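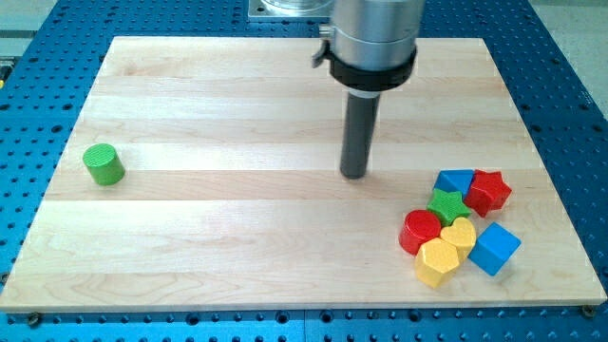

Heidrun Kälin told me our old About page read like the back of a shampoo bottle, and that after 10 minutes on it she still didn't know if we would look at a scan of one person's brain or only at big studies. Fair! So I threw the page out and wrote this one myself.

About Semstead

I'm Florian Riedl, and I started Semstead because I like cleaning up brain scans. I know how that sounds. But if you've ever opened a folder of MRI data from three different hospitals, each with its own way of naming files, you know that somebody has to like it or the study goes nowhere.

We're a small company that processes and checks brain MRI for research groups. You send us the raw data, we sort it, run it through the steps you and I have agreed on, look at every single brain with our own eyes, and send back clean files plus a report in words a new grad student can follow. We work with structural scans, resting-state scans and a fair bit of perfusion work (that's blood flow, and it's noisy, and I'm very fond of it).

And to answer Heidrun's question: yes, we'll take a single brain, as long as it's for research. The smallest job we've done was one person scanned over and over for a methods paper. The biggest so far had 239 people in it. We don't read scans for patients and we don't give medical opinions. If you've got a worry about your own scan, please talk to your doctor, who can do far more for you than I can.

How we got going

I was working in a lab where I'd become the guy you went to when your images came out upside down. People from down the hall started showing up, then people from other buildings, then an email from a group in another country asking if I could "take a quick look" at 38 scans where the head motion was so bad they were thinking of dropping the lot. It took me most of June. We saved a good number of them, they wrote a lovely thank-you, and I started wondering if this could be a job.

The first office was one room in Motbridge with a heater that clicked. We're still in Motbridge, in a bigger room, and the heater came with us.

What we use

Our in-house checking tool is called Fuchs. It flags scans that look odd – too much motion, a missing slice, a left and right that may have been swapped – and lines them up for a person to go through. It does not throw anything out by itself. I've been burned by automatic cutoffs before, and a cutoff that works beautifully on healthy 20-year-olds can toss half of your older group, who are often the people the study is about.

Then there's Cendinmont, our shared archive of practice scans. It has 2,000 images with our notes attached: what we saw, what we did about it, and where two of us disagreed. Students can use it for free, just write and ask. I learned quality control by sitting next to someone patient, and not every lab has one of those to spare.

What working with us is like

We start with a call. I'll ask what your question is, how the scans were collected and whether anything changed along the way (new head coil? software upgrade halfway through?). You'd be surprised how often the answer to that last one is "oh, hmm, let me check." Then we run a small batch first, you look it over, and we fix whatever bugs you before touching the rest.

We keep every script and every version number, and you get all of it at the end. Reviewers ask. If you want to rerun the whole thing yourself in five years, you should be able to.

Please strip names and birth dates before you upload. If you aren't sure how, tell me before you send anything and we'll go through it together.

Money

Up to 100 scans we charge a flat price per scan, and past that it gets cheaper. Write to me with your numbers and I'll send a quote. PhD students paying out of their own tiny budgets should say so, and we'll work something out.

Getting in touch

The contact form goes straight to me. I answer most things within two working days, a bit slower when there's a grant deadline on. Visitors are welcome in Motbridge too, just let me know you're coming so I can clear a chair.

Page last updated 8/11/26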